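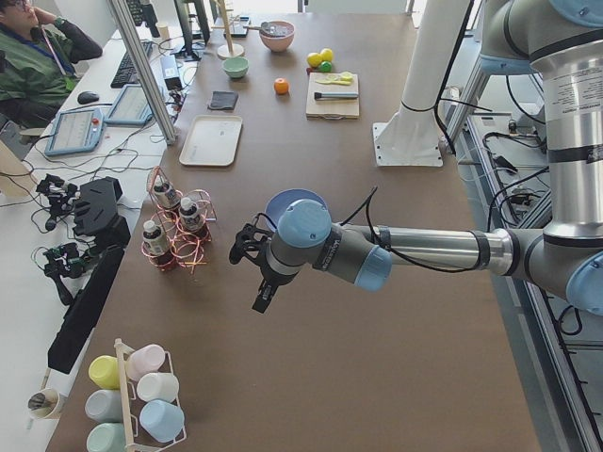
Washing up by hand, and other lost arts

The dishwasher in our kitchen in Bramton died in October, halfway through a cycle, with a noise like a cutlery drawer being thrown downstairs. The repair quote came to more than the machine did, so for the time being we are the dishwasher. I have learned a few things in the meantime, mostly by doing them wrong first.

Scrape before anything touches water. I mean properly, with a rubber spatula, into the food bin. A sink full of floating rice is a sad place to put your hands.

Glasses go first, then cutlery, then plates, then whatever you made the lasagne in. Everyone's grandmother knew this order and I ignored it for twenty years. Change the water when it stops being see-through. You will want to squeeze in one more pan. That pan will come out with a film on it and you'll end up washing it again in the morning, in your dressing gown, full of regret.

Use less washing-up liquid than you think. A small squirt does a whole bowl of water, and if you can't find the spoons under the foam you have overdone it. Rinse in a second bowl or under a thin stream from the tap.

Burnt pans

Cover the bottom with water, add 2 tablespoons of bicarbonate of soda, bring it to a simmer and leave it to cool on the hob. Most of the black comes away with a wooden spoon. If it doesn't, repeat the next day and tell visitors the pan is soaking, a word that covers a great many sins. Don't try this on bare aluminium, which goes a nasty dark colour, as my late milk pan could testify.

Drying

A tea towel that has been hanging there since last week will put back everything you have just washed off. Have several, wash them hot, and skip the fabric softener, which makes them about as absorbent as a raincoat.

Better still, let the air do it.

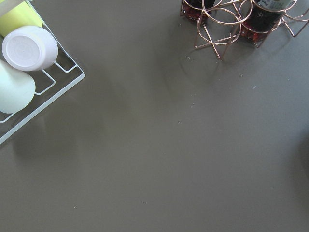 Leave a bit of space between plates, tip mugs so the hollow underneath doesn't hold a puddle, and put knives in point down. Bowls are the awkward ones. They nest together the moment your back is turned and are still wet at breakfast, so stand them nearly upright and face them all the same way.

Racks need washing too, a fact I came to late and with some shame. Coated wire lasts well until the coating chips, and then rust creeps out of the chip and leaves orange freckles on your crockery. My friend Amra Milošević dabs clear nail varnish on the bare spots low down on hers, well away from the plates, and is still on the same rack after 3 house moves. I bought a new one. We are different people.

Worktops

Wipe with a well-wrung cloth, then dry with another. Matt surfaces are sold as forgiving, and they do hide crumbs beautifully, but they show every greasy fingerprint when the light comes in sideways. A drop of washing-up liquid in warm water shifts most of it. Keep the scouring pad away unless you'd like a shiny patch to look at for the next decade.

Sponges

Wring out, stand on edge, replace often. If you can smell it from the doorway, it went off days ago. Old ones can see out their time on muddy boots, but snip a corner off first so they don't sneak back to the sink.

Emese Dobos, Dec 16, 2018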